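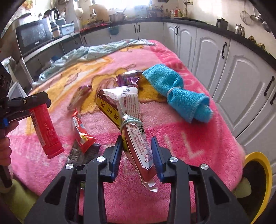
Skarkwood Handling Rules: Frequently Asked Questions

Which grip rules apply to packaged food?
Section 2 applies to any sealed pack handled with a two-finger gripper, whether mounted or hand-held. Pads must meet the pack on its broad faces and stay clear of the end seals. A tall snack package held between two blue pads, with the sealed tip hanging free below the fingers, is an acceptable grip. String tied around a pack may stay on, but the pads should not close over the knot.

Are tubes covered by the same section?
No. Cylindrical items fall under Section 4. The tube may be tilted, but the cap must not carry the clamping load.

Can two grippers work over the same surface?
Yes. Only one may close on a given item at a time, except during a handover. Handovers are logged separately.

Does the surface have to be hard?
No. Soft surfaces are allowed. Record the surface type on the session sheet. Fingertips must not drag on fabric during the approach.

How often are pads inspected?
Every 354 grip cycles, or at the start of a session if that comes first. Replace both pads together. Marchand pads and Rultska pads may not be mixed on one tool.

What counts as a failed grip?
A drop, a torn seal, or slip of more than 2 mm. Report all three on Form 491.

Which edition is current?
April 2019. Sites in the Brerasia program may use the previous edition until the end of September.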